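I spent most of Tuesday, January 18, 2022 at Bainbridge, where Nawal Kamel had offered to let me teach a robot something. "Teach" is her word. What you do is steer the arm by remote control, over and over, while it records every move you make.

My job was picking things up off a table. My first clean grab took 4 minutes. By lunch I had done 24 of them and my shoulders hurt, and Nawal told me the usual target is 500 per task. Their shared set stands at 1,639 runs, nearly all done by her and Ashraf Hajji.

I keep getting stuck on the same question. If a person has to do a chore 500 times so that a machine can do it badly, who got the day off? Ashraf says the second task goes faster than the first. Maybe – but he couldn't show me numbers, and I did ask. He also says my sloppy runs are useful, because the robot gets to see mistakes being fixed. I've heard that from every gym teacher I ever had.

I will say the steering was more fun than I expected. Depth is the hard part. You think you're over the thing and you're a good inch short. I'd go back for an afternoon, but I wouldn't put money in it yet.

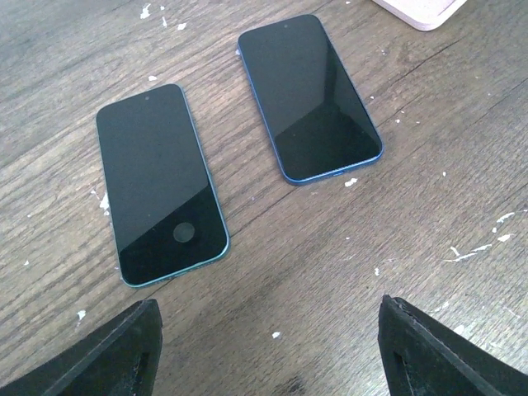
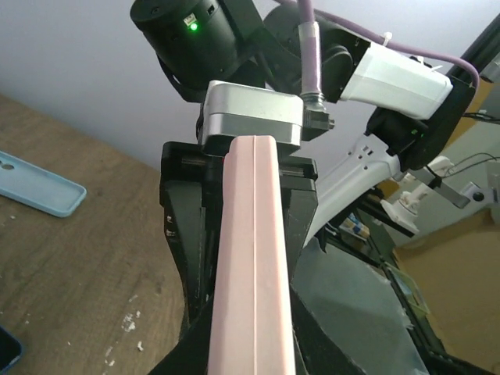

*Two phones on the table in the first one, the pink piece in the gripper in the second.*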